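Arranging plush toys on a small three-level shelf
Posted July 11, 2018 by Rocío Zavala

Our reading room keeps its plush toys on a low wooden shelf with three levels. Visitors return them in no order, and the larger dolls slide off the top. Is there a recommended arrangement?

Derkley
Please assign one kind of toy to each level and keep to it. Flat toys, such as fish, may go on the bottom and can overlap. Small figures suit the middle. Large dolls should be laid on their sides on the top board -- seated dolls tend to tip.

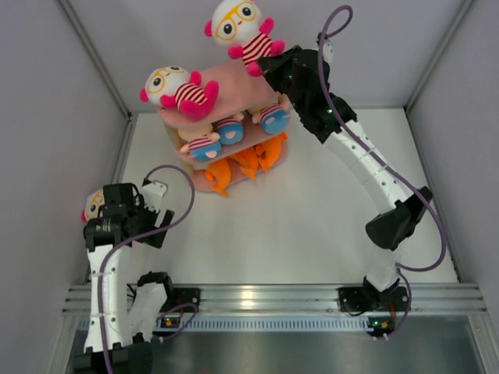

Should the top become crowded, limit it to 2 dolls and store the remainder elsewhere.

Mwakyusa
We use a bin. It is quicker.

Related items
Washing plush toys by hand (27 replies)
Repainting a wooden shelf (6 replies)
Labels for children who do not yet read
Toy storage: all topics (1,036)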